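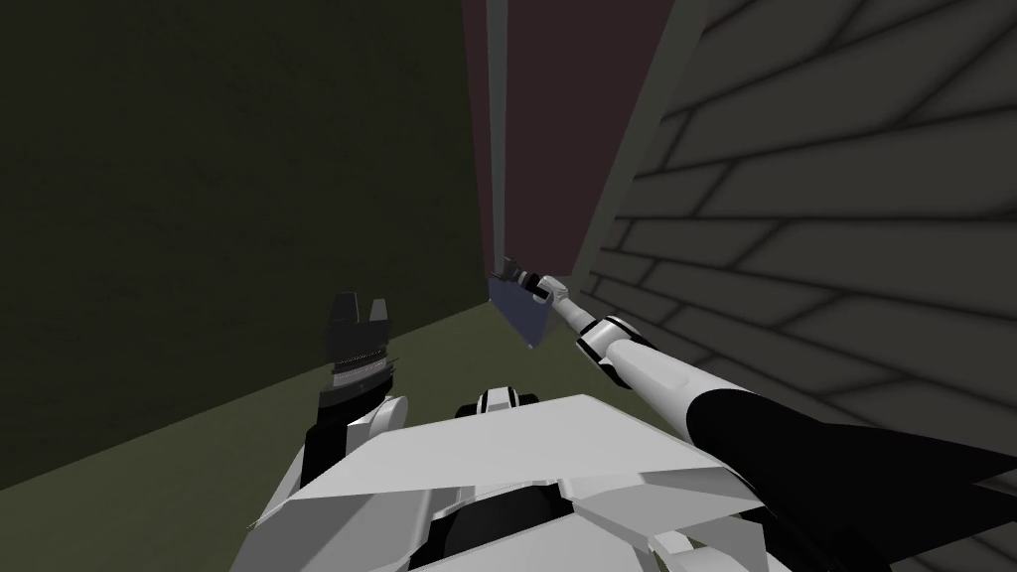 Monday, September. Notebook, Trusenau line, plate carrying

Simulation runs for the narrow passage, the one with the brick wall on the right. The plate is in the right gripper and the left gripper stays empty. I let the arm reach far forward toward the end wall, as the people at Inville asked. 10 runs started, 9 finished, one stopped by my own mistake in the config file (wrong units again, please check yours).

Talked with the morning shift after lunch. Today two persons carry the plates by hand, 35 in one shift. They are not against the robot, but they want to know who stands there when it waits for help. I had no good answer. In the Zelard plan it says only "operator", and this operator has also the packing table. I wrote a comment in the plan.

One more point from them: when they carry, they also look at the plate and put aside the bad ones. This checking is written nowhere. If the robot carries, the checking must get its own place and its own time, or we will lose it. I asked for 2 weeks with both ways in parallel. Fuchs side did not answer yet.

To do: repeat the runs with left arm lower. Ask if the shift can see the simulation before the next meeting, they would like to.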